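문의 번호 256
분류: 식탁보 / 깔개 미끄러짐
상태: 종료
접수: 2022년 8월 25일
제품: Zacharias 식탁보, 폭 80cm 테이블용
구입처: Dalliton 온라인몰

[문의 내용]
식탁보 위에 데스크 매트를 깔고 쓰는데 매트가 자꾸 돌아갑니다. 식탁보만 깔았을 때는 문제가 없었고, 매트를 올린 뒤부터 시작됐습니다. 매트 위에서 작은 나무 블록을 이리저리 옮기다 보면 매트 방향이 조금씩 틀어집니다. 처음에는 테이블 모서리와 나란히 놓는데 저녁이면 비스듬해져 있습니다.

지금까지 해 본 것은 다음과 같습니다.
- 식탁보를 걷어서 다시 폄: 변화 없음
- 매트 뒷면을 물수건으로 닦고 말림: 한나절 괜찮다가 다시 밀림
- 식탁보를 뒤집어서 깜: 무늬가 안 보여서 원래대로 돌림

식탁보가 밀리는 건지 매트가 밀리는 건지 잘 모르겠습니다. 무늬에 네모 칸이 있어서 칸 선을 기준으로 보려고 했는데, 제가 매트를 칸에 맞춰 놓지 않아서 비교가 안 됐습니다. 매트는 모서리가 둥글고 큰 글자가 인쇄된 어두운 색 제품입니다.

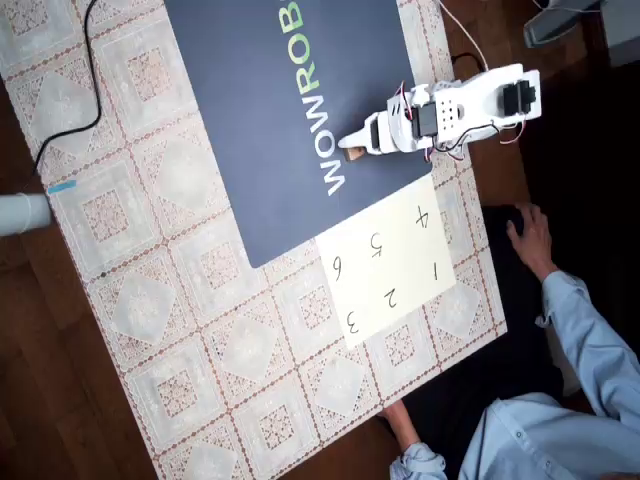

Nnamdi Akinola: 먼저 어느 층이 움직이는지부터 나눠서 봐야 합니다. 식탁보 끝과 테이블 상판이 만나는 자리에 종이테이프로 표시를 하나 붙이고, 매트 모서리 옆 식탁보에도 하나 붙이세요. 하루 써 보고 어느 표시가 어긋났는지 알려 주시면 됩니다. 식탁보에 붙인 테이프는 그날 안에 떼는 게 좋습니다. 오래 두면 끈적임이 남습니다. 그리고 상판 재질이 무엇인가요?

[문의자 답변]
상판은 코팅된 합판입니다. 표시를 붙이고 18시간 뒤에 확인했습니다. 상판 쪽 표시는 그대로이고 매트 쪽만 어긋났습니다. 식탁보는 안 움직이고 매트만 움직이는 것으로 보입니다.

하나 더 있습니다. 매트 너머 식탁보 위에 손으로 숫자를 쓴 흰 종이를 한 장 깔아 두는데, 매트가 밀리면 이 종이도 같이 밀려 올라갑니다. 1, 2, 4, 5, 6 같은 숫자를 띄엄띄엄 써 놓은 것이라 종이가 돌아가면 숫자 자리도 다 바뀝니다. 종이를 테이프로 고정해도 되는지 궁금합니다. 식탁보 실이 뜯길까 봐 아직 안 붙였습니다.

매트에 인쇄된 글자는 WOWROBO이고, 제 자리에서 똑바로 읽히게 놓을 때도 있고 반대로 놓을 때도 있습니다. 방향에 따른 차이는 못 느꼈습니다. 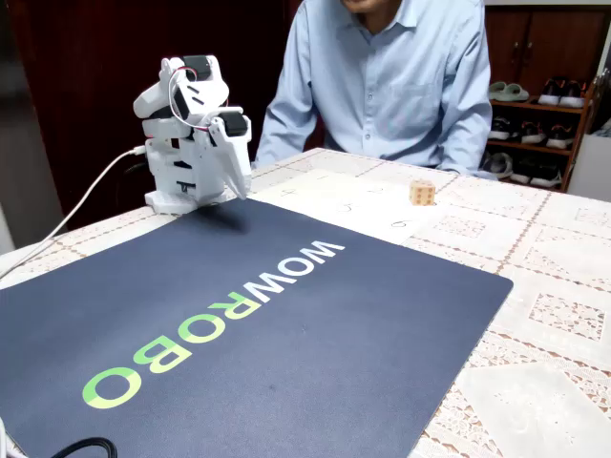

저도 Zacharias 식탁보를 쓰는데 같은 증상이 있었고, Dulunby 미끄럼 방지 망을 매트 크기보다 조금 작게 잘라 사이에 넣고 해결했습니다. 망이 매트 밖으로 나오면 먼지가 끼니까 안쪽으로 들어가게 자르세요. 양면테이프는 떼어 낼 때 식탁보 올이 딸려 나와서 추천하지 않습니다.

[담당 답변]
위 댓글 방법대로 해 보셔도 됩니다. 망은 매트 전체에 깔지 않고 네 모서리에 조각으로 넣어도 됩니다. 종이는 식탁보에 직접 붙이지 마시고, 얇은 판지 위에 붙인 다음 판지째 올려 두세요. 판지와 매트 사이는 조금 띄워 두시기 바랍니다. 식탁보를 세탁하실 때는 섬유유연제를 빼 주세요. 표면이 더 미끄러워질 수 있습니다.

[문의자 답변]
Drestumley 매장에서 같은 망을 팔아서 한 롤 샀습니다. 네 모서리에 넣으니 한쪽이 들떠서 결국 통으로 한 장 잘라 넣었습니다. 종이는 과자 상자를 펴서 뒤에 댔습니다.

7일 써 본 결과입니다. 매트는 제자리에 있습니다. 손으로 세게 밀면 움직이지만 평소처럼 쓸 때는 괜찮습니다. 종이도 안 밀립니다. 망 때문에 매트 가운데가 살짝 울퉁불퉁한 느낌은 있는데 블록을 세우는 데는 지장이 없습니다.

망을 깐 채로 오래 두면 식탁보에 자국이 남는지만 알려 주세요.

[담당 답변]
여름에는 자국이 남을 수 있으니 가끔 걷어서 통풍시켜 주세요. 자국이 생기면 미지근한 물에 담갔다가 그늘에 말리시면 됩니다. 추가 문의가 없어 종료 처리합니다.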